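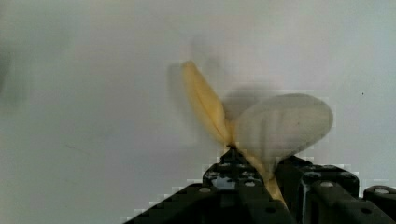
Our meditation center in Darnham has started tracking attendance with an app called Kadard. You tap in when you arrive, you tap out when you leave, and at the end of the month it tells you how mindful you have been, expressed as a bar chart. Mine for January looked like a skyline after an earthquake.

I don't object to counting as such. Buddhists have been counting things for a very long time. There are beads for it. People set out to do a hundred thousand prostrations and keep a notebook, and I have never felt that the notebook spoiled the floor. But the notebook stays in your drawer. Kadard sends a weekly ranking to everyone in the group, and last Saturday I learned that I was behind a man who, to my certain knowledge, sleeps through the second sitting with his mouth open.

He had 347 minutes. I would like to be the kind of person who doesn't remember that.

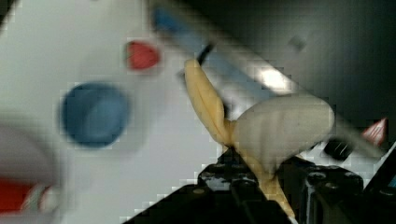
A partly opened banana.

The defense I hear most is that it keeps people coming. Fine. So does the soup. The retreat house at Vustell went over to the same system two years ago, and a friend who goes there says the evening sitting is full now, with a rustle of sleeves at the end as everyone reaches for a phone. I sat there once before all that. There were 6 of us and a radiator that knocked, and when the bell went we simply stayed put for a while, each hoping somebody else would stand up first.

You can't put that on a chart, and I suspect it was the best part.

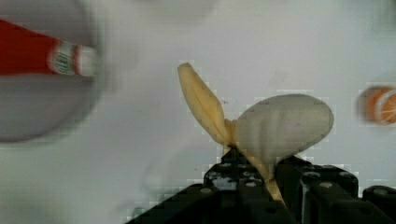
What bothers me more is the badge. At 1000 minutes you get a small gold lotus next to your name. We spend the first half of the evening hearing about letting go of praise and blame, and the second half earning a lotus. I asked whether mine could be switched off and was told that it could, but that I would have to earn it first.

The group over in Rolland still uses a paper sign-in sheet on a clipboard, with a pen on a string. Half the names are illegible and the pen is usually dry. It's a longer drive for me, and I've been looking up the bus.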